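August, bench notes, FX replication

Picked up the pass-through check on the Woster basket again. Question is whether the tariff dummy is doing any work or whether it is only soaking up the drift in the managed-rate leg. Flekier series reloaded from the 2012 start. Two gaps at the front of the file, both on local holidays, filled forward.

Base run: index rebased to 100 at first observation, log changes, 2 lags. Residuals still fat on the left side. Adding a third lag moves nothing past the second decimal, so staying with 2.

Bootstrap set to 1000 draws, block length unchanged from the July run. Bands on the import price response are wider than in the Prando write-up. They used overlapping windows and I do not. Before comparing the two, rerun theirs on our windows.

Fixing times do not match. The Kinyua file stamps the rate at the local close, Flekier at the London afternoon. On quiet days this is noise. On announcement days it shifts the move into the next row and the dummy picks up the wrong sign. Shifted Kinyua back one row for the announcement subset only. Ugly, flagged in the script header.

Sign is now as expected, size is small. Would not quote it yet.

To do: pull forward points for the same dates, redo the event window without the fill-forward rows, check whether the basket weights were revised mid-sample.
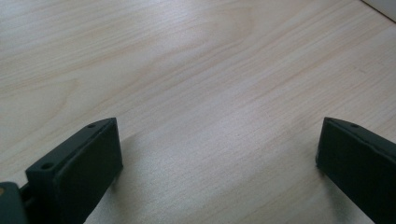
If the weights were revised, the rebasing has to be done again on each side of the break and the two pieces chained. Old output kept in the run folder until then.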